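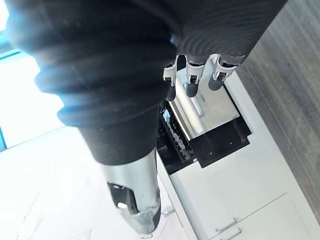 Nayeli Villaseñor

05/03/2026

The head of purchasing at Mondavance keeps the robot quote in the same folder as the boiler quotes, and she thinks the boiler people did a better job. "The boiler quote tells me what happens when a part fails," she says. "It has a page for that. The robot one has a page about the future."

Mondavance runs 231 furnished rental apartments, most of them with a small kitchen that has to be put back in order between tenants. Last December she was asked to work out what it would cost to hand some of that work to a machine with two arms. She agreed to talk as long as I left her name out. She still has to sit across a table from these vendors.

The proposal came from Nodmont, which would supply the robot. The hands are by Tanoli and are priced separately, and the software that plans the movements is a yearly subscription called Follov. I asked whether three lines on a quote was so unusual. She said it wasn't, and that her trouble was with what had been left off.

"Fingertips," she said. "The ends of the fingers are rubber pads. Rubber wears. I asked what a set costs and how often you change them, and I got a very friendly email saying it depends on use. Well, sure. So do tires, and the tire shop will still give me a number."

The sleeve over the arm went on her list too. It is ribbed and soft, it folds as the arm moves, and she wants to know who cleans it if it's going to work over a sink. Is it a part you order, or does the arm go back to the factory? Nodmont's answer was that the service plan covers "normal wear." She has asked twice for a definition and is still waiting.

I put it to her that every new kind of equipment looks like this in the early years, and that somebody has to go first. She didn't disagree. "Somebody can. Somebody with a research budget. Mine is for mattresses and water heaters."

What does she make of the demonstrations? She has sat through enough of them to have a routine. She looks at the floor first – where the cables go, what's plugged in, how much clear space there is to move in. Then she asks to see the job that comes after the one being shown. 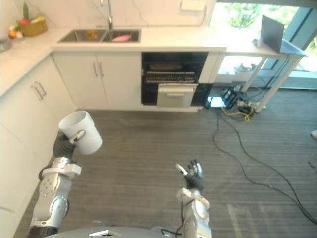

A robot hand holds a white cup by the handle. The dishwasher stands open by the sink.

"A cup is fine," she said. "I like the cup. But a tenant doesn't leave me one cup. They leave a pan with egg on it and a fork down the back of the drawer. Show me that, and tell me how long it took, and tell me if a person stepped in. If a person stepped in, I'm paying that person too, and they should be on the quote."

That last point is where her spreadsheet and Nodmont's part ways. The vendor's version compares the yearly cost of the robot with the yearly cost of a cleaner. Hers adds a row for the hours a staff member spends standing by, a row for moving the machine between buildings, a row for insurance and a row for the electrician. She has left the insurance row blank. Her broker, she says, laughed and then asked for a week.

She is also wary of the payback period, which Nodmont puts at three years. The subscription price is fixed for only the first two. "So the year it's supposed to start making me money is the year they can charge what they like for the software. Does it run without the software? No. I asked."

I wondered if there was any version of the deal she would sign. She thought it over for longer than I expected. A rental, she said, seven months in one building, with the hands and the fingertips included and a right to send the whole thing back. She would want a written log of every time it stopped. She would want the kitchens left as they are, same cabinets and same handles, and no list of approved cups.

She sent that to Nodmont as a counteroffer. They replied that a rental program was under review and attached a brochure, which she has filed behind the boilers. In the meantime she has approved new dishwashers for the older building. They come with a parts list.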